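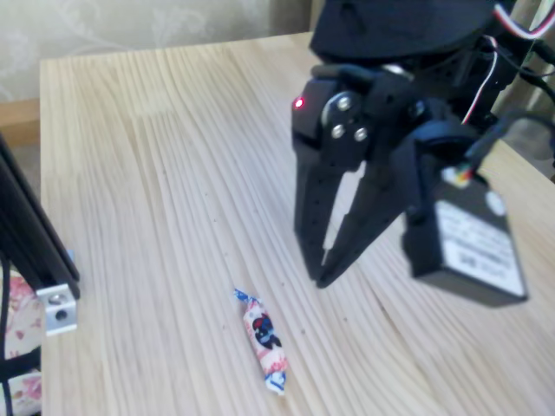
Getting a Snug Lid on a Turned Box

I get more emails on lids than on anything else, so here's how I do mine. You need a lathe, a four-jaw chuck, a parting tool, a small scraper and a dry blank. I like cherry for a first box (it cuts clean and forgives you a lot), and the one I'm working through today is 90 mm long.

Step 1. Rough it and cut tenons

Mount the blank between centers, turn it to a cylinder and cut a tenon on each end to fit your jaws. Mark which end is the lid! I use two pencil rings for the lid and one for the base. Then part the two pieces, and keep the parting cut as thin as you dare, or the grain won't line up when the box is closed.

Now let them rest. Themba Kruger leaves his in a paper bag for weeks, I'm usually good with a few days on the shelf over the heater.

Step 2. Hollow the lid first

The lid goes in the chuck before the base does. Hollow it, then cut the inside of the rim dead straight with the scraper. If the rim tapers even a hair, the lid will grab at one depth and rattle at another. Check it with calipers at the mouth and again at the back. Sand the inside up to 400 but stay off the rim itself.
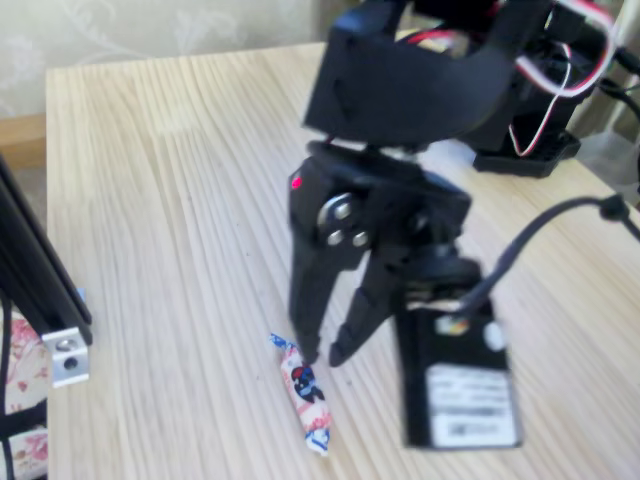 Turning the outside of the lid is where you get to play with shape. I go for a low dome with a little knob, and my early knobs were all way too fat – they looked like doorknobs. These days I aim for something no bigger than that small wrapped candy on the tabletop, and I pinch it between finger and thumb before I call it done. Leave it slightly proud for now. You'll take the last bit off once the lid is sitting on the base.

Step 3. Fit the base

Chuck the base and cut a short spigot, a touch too big. Stop the lathe, offer up the lid, take off a whisker, try again. When it just starts to go on, push it gently and look for the shiny ring it leaves. The ring shows where it's rubbing, so that's the bit to scrape. Yes, it's slow. Put some music on.

Once the lid is tight, turn the outside of both halves together, sand, then hollow the base. With the hollowing done, ease the spigot until the lid comes off with a soft tug.

Step 4. Finish

Two thin coats of oil, wiped right off, with a night between them. Keep oil away from the spigot and use a dab of paste wax there.
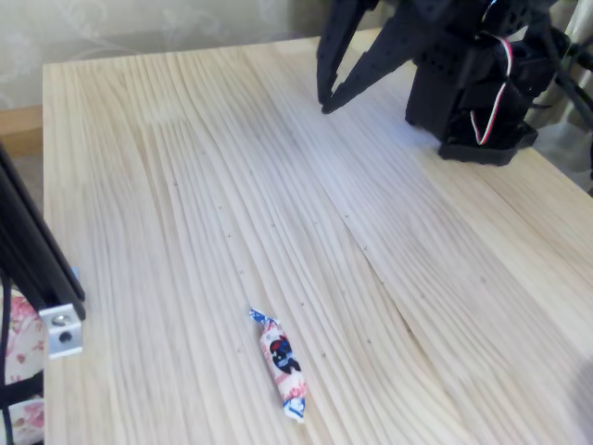 Mustow, Nov 4, 2024

Catrin Gape wrote to ask what to do with a lid that's gone loose over the winter. If it's only a little slack, wipe a thin coat of shellac on the spigot, let it harden and try the fit again. A second coat is fine. Much looser than that and I'd recut the spigot further down and live with a shorter box.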